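Slide 4 – Why the head camera matters

OK, so this is where I slow down. Chun-yin Tsao and I ran the Varma camera against the Kurkero in May, 30 tries each, same low cabinet, white bowls on the upper shelf. Ask the room: where would you send the gripper first?

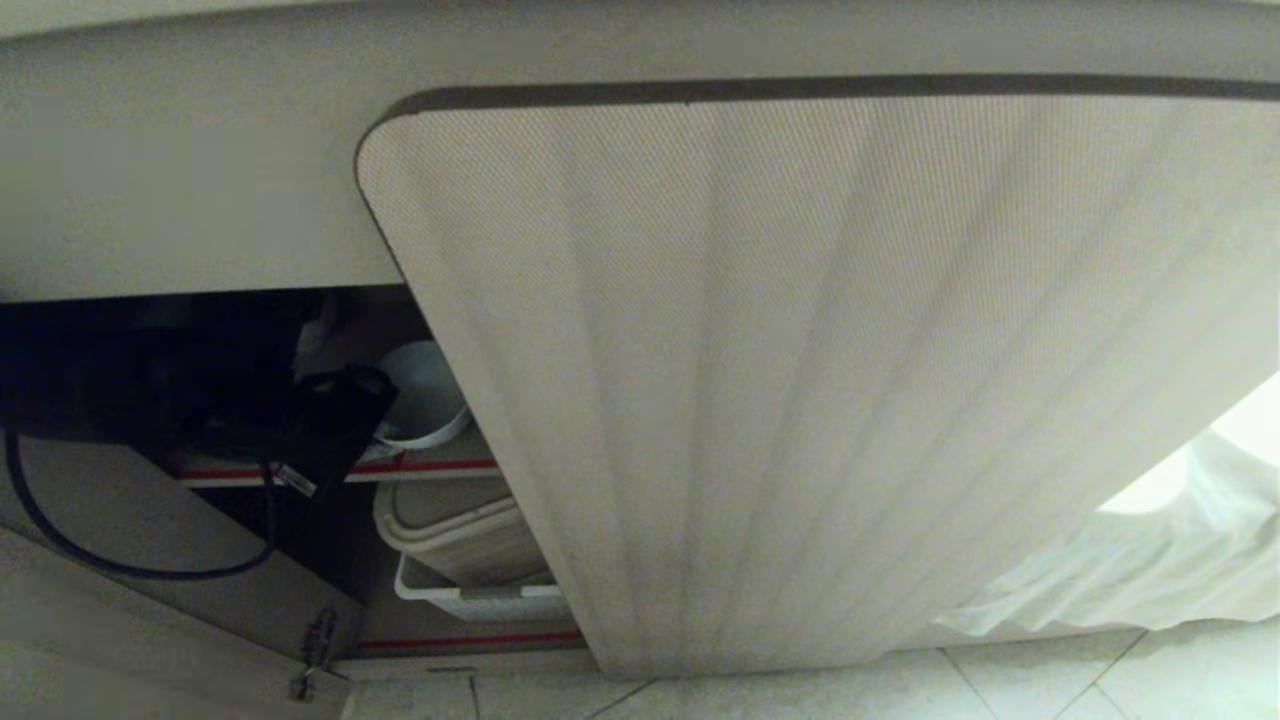
Same cabinet both times, with that big curved panel right beside the opening. 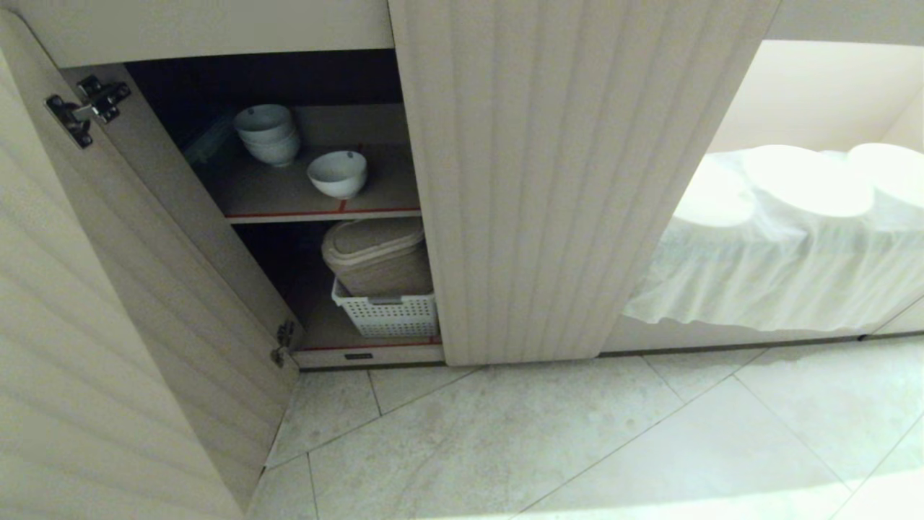
Slide 5 – Numbers (keep it short!)

Varma lost the bowl rim 7 times – way better than I'd guessed. Kurkero was quicker to lock on, 61 ms against 103, and I love that, but it hated dark shelves. Mention the Hammont gripper comes next, then hand over to Chun-yin for the controller part.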